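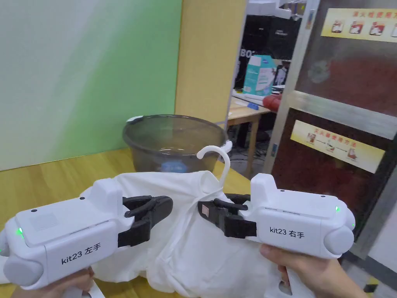 Two white hand-held grippers, marked kit23.

Fuel duty rebate for hauliers: common questions

Who can claim?
Any haulier registered in Akpalu with at least 2 diesel lorries. Vehicles on hire are claimed for by the operator named on the hire contract.

What is the rate?
51 per 1,000 litres, paid quarterly in arrears. Petrol is excluded.

Which form do I need?
Form 1405. Attach fuel receipts showing the registration number of each vehicle.
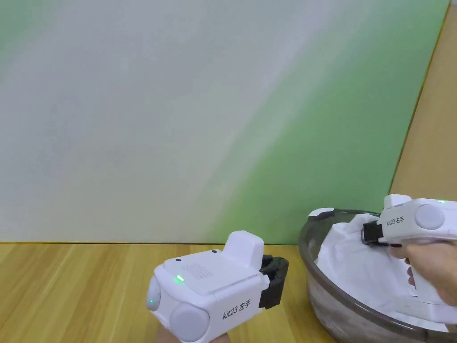

How long does payment take?
About 66 days from receipt of a complete claim. Missing receipts restart the period.

Will the rebate continue?
The present scheme closes to new applicants in December. Claims already lodged will be paid at the existing rate.

Who handles appeals?
Write to Marta Zakharchenko, Duty Office, Akpalu.

Last updated: October 29, 2019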